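The Papered Table: Gallery

Posted 18 June 2023

Four pictures from the long table at Ravgate, which is covered with brown paper and marked into rectangles with blue tape. The things on it are a small set of toy food and round plates. Notes on the table and the set follow for anyone laying out their own.
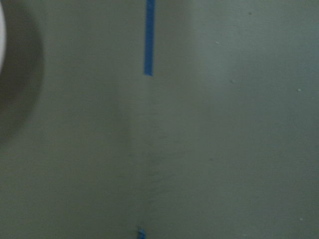

A strip of the blue tape, close up, with a small ragged piece further down the same line.
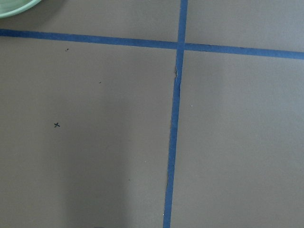
Two strips crossing. The tape has torn a little just beneath the crossing.

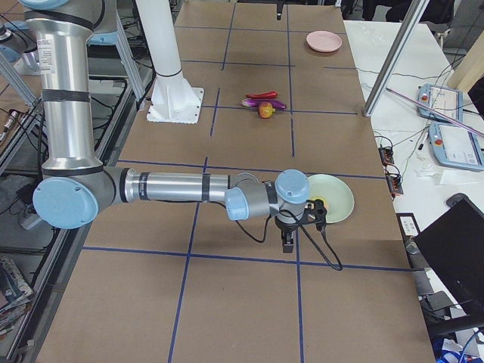

Chilli, aubergine and apple together where the lines meet, with the pink plate towards the far end of the table.

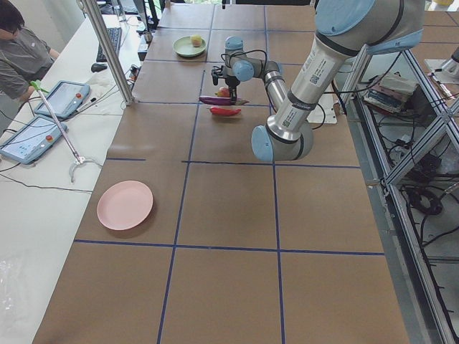
The same three items under the gripper. The green plate at the back has a pale yellow fruit on it, and the pink plate is empty.

The paper

We buy plain brown kraft paper from Cerkora on a 100 metre roll. It is the ordinary parcel weight. A heavier paper was tried last August and it kept its curl for days, so we went back to the lighter one.

Cut the length with a hand's width to spare at each end. Lay it with the curl facing down, smooth it from the middle outwards and leave it overnight before any tape goes on. Paper that is taped straight off the roll tends to lift between the lines.

Tea and coffee stay on another table. A small mark can be left alone. A wet patch means a new sheet, as the paper cockles when it dries and round things will not sit still on it.

The tape

Blue masking tape, low tack. The long lines go down first and the cross lines go over them. We lay them by eye against a batten, so they wander slightly, and the rectangles are not all the same size. This has not mattered for anything we do.

The crossings wear before the rest. Sleeves and plate rims catch the top layer, and once an edge has started to fray it carries on. To mend one:

Cut the strip square on both sides of the worn part with a sharp blade, pressing lightly so the paper underneath is not scored.
Lift the old piece slowly, keeping it low to the table.
Rub off any residue with a clean finger. Do not use a solvent on the paper.
Lay the new piece with a short overlap and press it down with the back of a spoon.

Tape that has been down for more than a month or two is harder to lift cleanly. If several lines need doing at once, it is less work to change the whole sheet.

The set

The food came in a Pintér play box, item number 976. There were 8 pieces in it when new. The chilli and the aubergine are the most useful because they are long and it is easy to say which way they are lying. The apple rolls if it is put down carelessly. Set it on its base and let go gently.

The plates are from Brorulel and were bought separately. They come in pale colours that are easy to tell apart on brown paper, and the raised rim helps to keep round fruit in place. They can go in the dishwasher. The food can't, and should be wiped with a damp cloth and dried straight away.

Putting away

Food in the lidded tub, plates stacked on top of the lid, tape and blade in the drawer. The batten hangs behind the door. Please leave the paper down unless it is due for changing, and write the date on the underside of one corner when you lay a new sheet.

Spare tape is on the second shelf. When there is one roll left, add it to the order list.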